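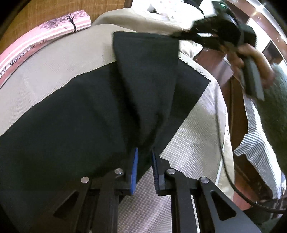

Black cloth, part folded, on the light worktop

Washing black cotton without it going grey?

brarow_lane
Right, I've got a big piece of black cotton that I want to make into curtains for the box room, and I'm scared to wash it. The last lot (bought in April, same market stall) came out looking like an old school jumper after 2 washes. I was using ordinary powder at 40. Do I need to do something before I cut it?

pegbag
Powder is your problem! It leaves a bloom on anything dark, especially if your water's hard. Liquid, cold wash, inside out if it's already sewn. I've got black pillowcases that have had years of that and they still look decent.

Mogens Blöndal
Not sure I agree about the powder. I've used it on darks for ages and never had a bloom, but I do give everything an extra rinse. I'd blame the stall. Cheap dye comes out whatever you wash it in. Rub a damp white hanky on a corner and see what you get.

tilly_hems
Wash it BEFORE you cut, whatever you use. I made a pair 23 inches wide without bothering and they shrank so much they didn't meet in the middle. Still cross.

pegbag
Mogens, is your water soft, though? Makes all the difference. Round here the kettle furs up in a week.

Mogens Blöndal
Fairly soft, yes. All right, half a point to you.

oldgreymare
I put a cup of vinegar in with mine, my mum always did.

tilly_hems
Vinegar doesn't fix modern dye, sorry mare. It might help with soap left in the cloth but that's your lot. And go easy, it's not kind to the rubber seals.

oldgreymare
Well my seals are fine and so are my blacks!

brarow_lane
Did the hanky test and it came up a sort of dishwater colour, so a bit of both maybe. Going to do a cold wash with liquid and about 10 minutes' soak first, then dry it indoors. Does it matter if I iron it on the right side?

pegbag
Yes, it'll go shiny. Wrong side, or put a tea towel over it.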